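I've been on a bit of a sour kick this month, and it's all down to a jar of Ccori that I picked up at the Friday market in Clurkness. If you haven't come across it, it's a fermented grain paste, pale brown and quite loose, with a smell somewhere between cider and fresh bread. The stallholder makes it from a hulled barley that used to be grown all along our bit of the coast and which I had never once seen for sale. She told me there are 2 farms left that still sow it. I bought a jar and went back for another the week after!

My first go was a disaster, mind you. I stirred a big spoonful into a boiling soup and all the tang went straight out of it (I'm told that's what happens, and the label does say so in very small print). It wants to go in at the end, off the heat, with a splash of the cooking water to loosen it. Done that way it's lovely with leeks, and even better with plain boiled potatoes and a lot of black pepper.

A few of you wrote in after the April issue asking whether you can make it at home. You can, and it's less fuss than sourdough, though you do need somewhere that stays cool overnight. My larder is fine until early summer and then hopeless.

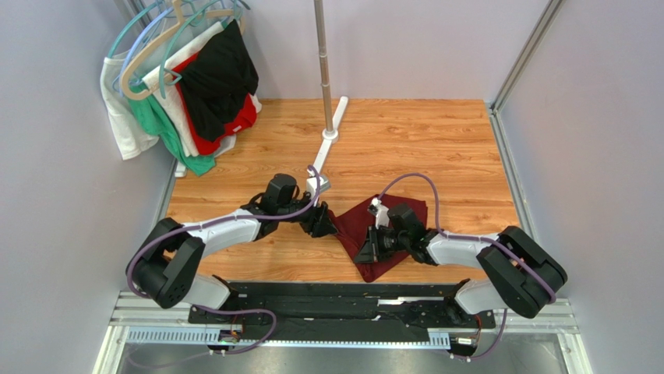
## Ccori at home, the short version

Rinse a mug of hulled barley and soak it overnight. Drain it, blitz it with a mug of fresh water and a good pinch of salt, then tip the lot into a clean jar with the lid resting on top. Leave it for 2 days, stirring morning and evening, and then move it to the fridge. Mine went a bit grey on the surface, so I stirred it back in and carried on, but if yours grows anything fluffy please bin it and start again.

For supper, fry a chopped onion gently for 15 minutes, add cooked greens, take the pan off the hob and fold in two spoonfuls. I had it on toast three nights running.

## Where to find the barley

Wolletti on the high street has started stocking it in paper bags, next to the lentils. Cikik will post it too, although the delivery charge stings unless you share an order. I've got 56 names on the list for our next bulk buy already, so reply to this email by Friday if you'd like to be added, and tell me whether you want whole grain or cracked.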